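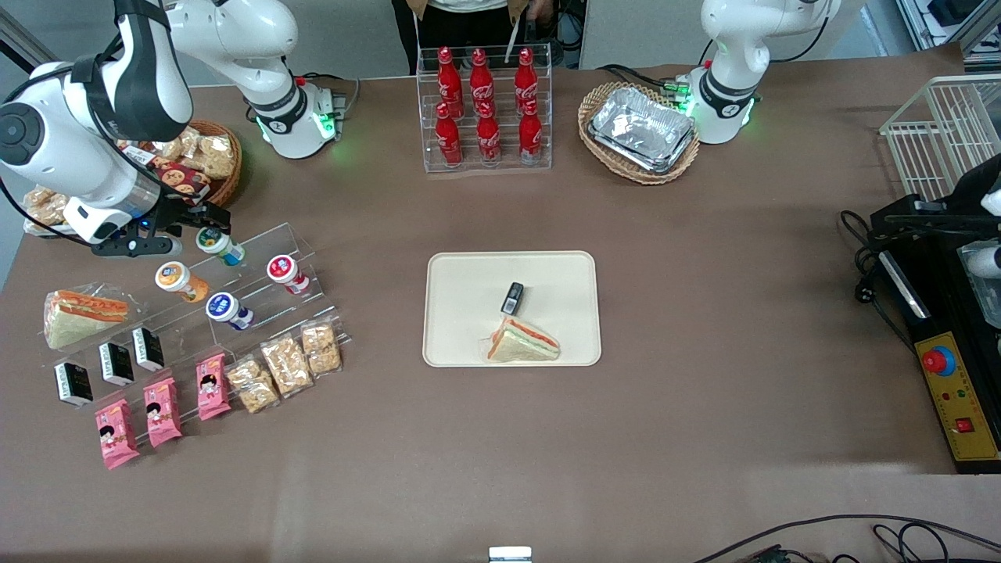 Breakfast and snack shelf: your questions

Category: Guest Information / Food and Drink
Updated July, by the Torkum front desk

When is the snack shelf open?

The shelf is in the ground floor lounge at Torkum and is stocked from 6 in the morning. It stays open all day, but we only restock it in the morning and again in the late afternoon. If you want the widest choice, come early. After the last restock, what is left is what there is until the next day.

Is it included in my room price?

It depends on your rate. Guests on the Tamayo rate can take two items per person per day at no charge. Guests on the room-only rate pay for what they take. Your rate is printed on the card holder you were given at check-in. If you have lost it, ask at the desk and we will look it up.

What is on offer?

The selection changes with the season and with what our suppliers can send. You can normally expect yogurts, sandwiches, bread rolls and individually wrapped bakes. Fruit is put out in the morning only. We do not serve a cooked breakfast. The nearest place that does is the Hulus café across the square, and they open at 7.

How do I pay?

Pay by card at the desk or have it added to your room. Please tell us what you took, as the items are not tagged. We do not take cash for food. Anything added to the room is settled at check-out with the rest of your bill, and you can ask for a separate receipt if you need one for work.

I have an allergy. What should I do?

Read the label on every item, every time, even if you had the same thing yesterday. Suppliers change recipes and we sometimes have to swap one brand for another. The full ingredients folder is kept behind the desk. The lounge is not a nut-free area and we can't promise that any item is free from traces.

If you let us know at least 2 days before you arrive, we can set aside food for a gluten-free or dairy-free diet. Write to us through the booking page and put your booking number in the message. Food set aside is kept in the office fridge with your room number on it.

Do you have vegan or halal food?

Vegan sandwiches are ordered on request, with the same notice as above. We have one supplier for halal sandwiches and they do not deliver at weekends. Outside those times we can point you to shops nearby.

Can I take food out for the day?

Yes. Paper bags are in the drawer under the kettle. Chilled items should be eaten within 4 hours of leaving the building, sooner in hot weather. We can't take back or exchange anything once it has left the lounge.

Can I keep my own food somewhere cold?

Rooms on the upper floors have a small fridge. If yours does not, use the shared fridge next to the lounge sink. Label your things with your name, room number and leaving date. The fridge is cleared every morning after check-out, and anything without a label is thrown away.

Baby milk and medicines should not go in the shared fridge. Hand them in at the desk and they will go in the office one.

Is there tea and coffee?

Tea, instant coffee and hot chocolate are free to all guests at any hour. The Isovano coffee machine is charged per cup and is switched off overnight for cleaning. Cow's milk and oat milk are in the jug fridge. If either runs out, ring the bell.

Can visitors use the lounge?

Visitors are welcome to sit with you until 10 at night. They can buy from the shelf at the normal price, but they are not covered by your Tamayo allowance.

Can I order for a group?

Groups of six or more can order packed lunches. We need the final number the day before by noon. A packed lunch is a sandwich, a yogurt or fruit, something baked and a bottle of water. Changes after noon may not be possible, and lunches already ordered will be charged.

Something I took was past its date. Who do I tell?

Bring it to the desk with the wrapper, please. We will replace it or take it off your bill, and check the rest of the batch. Out of hours, dial 458 from the lounge phone to reach the night porter.

Where does the packaging go?

Rinse yogurt pots and put them in the green bin. Film wrappers go in general waste, as the council does not collect them. Food scraps go in the small caddy by the sink.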